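Handheld gripper demos: does background clutter hurt the policy?

Kathleen Rafferty
Posted July 8, 2023

We train a pick-and-place policy on wrist-view fisheye video from handheld grippers. The task is to grasp a bottle and set it down on a marked spot. With 90 demos on a bare bench, success was 67 percent there and close to zero in any other room. I am now recording in an art studio with the table left as it is. Start position of one demo: 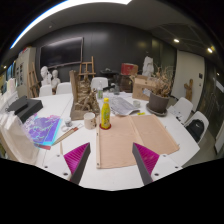
Yellow bottle on its coaster, fingers open, before the approach.

Is this too much clutter for a small dataset, or should I clear the table?

Malachy Ó Conaill

Leave it. A policy trained on one bare bench can key on the bench edge or the wall and still score well there. We ran the same comparison in April with the demo count held fixed. Seven rooms with few demos each beat one room with many, when both were tested in a room neither had seen. The loss on held-out frames was worse for the seven-room set, so do not select checkpoints on loss alone.

Two cautions. Move the bottle between demos, or the coaster and the board become the cue. Also vary the starting height, otherwise the approach is learned as a fixed path.

Jarlath Heffernan

just crop the image to the middle, worked for me

Iona Gunn

Cropping removes the fingertips in a view like yours, and the policy needs them to judge closing distance. I would keep the full circle and use color jitter. Check the latency match between recording and deployment too. Ours was off and looked exactly like a generalization failure.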